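Who Said He Was Sick? Tracing the Sources in a Breaking Story

Percy Valderrama and Roxana Valderrama
Journalism Project, Zillmont

Why we picked this

When a former head of state goes into the hospital, everybody wants to know the same things right away: how bad is it, and who says so? We wanted to find out how much of the early news answers that second question. Our case was the former president of Zaltia, who was admitted to Quispe Hospital on a Monday evening in April. The first alert came from the Plamulis wire service, and by the next morning the story was everywhere.

We already knew we liked this topic (we had argued about it over dinner for a week), but we did not expect to get so hooked on verbs. There is a huge difference between "he has a heart condition" and "he is said to have a heart condition," and once you start seeing it you can't stop!

What we collected

We saved every English-language item we could find from the first 24 hours after the alert, and ended up with 2145 of them. Most were short. Many were the same Plamulis text with a new headline on top, so before doing anything else we grouped the copies together. Then we drew a random sample of 200 items to read closely, line by line, with two highlighters. Yellow was for anything the story claimed about the former president's health. Pink was for whoever was given as the source of that claim.

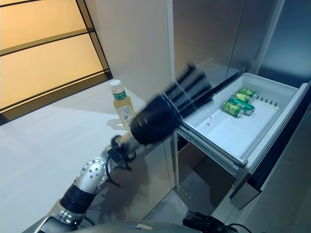
Speed was the first thing we noticed in the sample. The early alerts are just a sentence or two long, and they mix up basic facts, such as whether he walked in or was carried in. They reminded us of the hand reaching for the open refrigerator drawer, going so fast that the fingers come out doubled and smeared. You can tell what is going on and where it is headed, but you would not want to swear to the details. Later items settle down, name a ward and a doctor, and drop the part about the stretcher without saying it was ever there. We found that last bit fascinating, and a little worrying.

How we sorted the sources

Each claim went into one of these groups:

Hospital or doctor, named
Family member, named
Party spokesperson, named
Another news outlet
Unnamed source
No source at all

Roxana coded the whole sample first and Percy coded it again without looking at her sheet. When we disagreed, we sat down and talked it through until we had one answer. The hardest cases were chains. A local paper would quote a bigger paper, which was quoting Plamulis, which was quoting the party's general secretary. In the end we coded the last link the reader could see, and wrote the full chain in the margin. 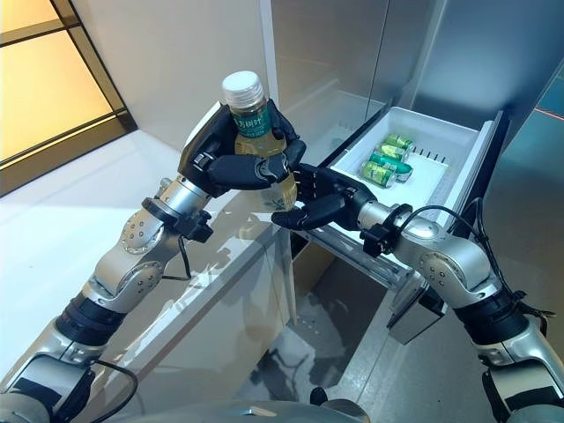 Figure 2. A bottle of pale yellow-green tea with a white cap and a dark green label, held upright in a black robotic hand.

What we found

The party was by far the most common source. Its general secretary talked to reporters before the hospital did, and his phrase "a reaction to his medicine" shows up all over the sample, sometimes in quotation marks and sometimes just stated as a fact. The hospital put out a single short notice that confirmed he was a patient and said nothing else about his condition. Hardly any of the stories pointed out that the two did not match.

Chains were our favorite result. The longer the chain got, the more certain the wording became. "May need surgery" turned into "is expected to need surgery" and then, on a couple of smaller sites, into "will have surgery." We drew one of these chains out on poster paper and it went halfway along the classroom wall.

We also looked for background on the illness itself. A few outlets had asked an outside doctor to explain the condition in general terms, and those pieces were the clearest of the lot. They were careful to say that the doctor had not treated the former president. We wish more of them had been in the sample. 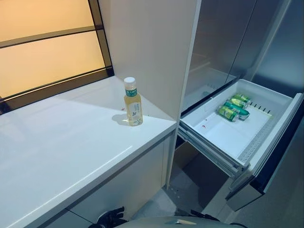

Problems we ran into

Some pages had been edited after they went up, and we could only save the version we saw. That means a few of our "first" versions are probably second or third versions. We also read only English, so everything printed in Zaltia's own language is missing, and that is likely where the best local reporting was.

Our groups were not perfect either. "Unnamed source" covers both a nurse who spoke to a reporter directly and "reports say," and those are not the same thing at all. If we ran this again, we would split that group before coding a single line.

Next steps

We would love to follow the story past the first day and see which outlets went back and fixed their early items. Percy has started a list of corrections, and Roxana wants to write to the Plamulis news desk and ask how they decide when a party spokesperson is enough to run with. The coding sheet and the margin notes are in the project binder, along with the poster, folded.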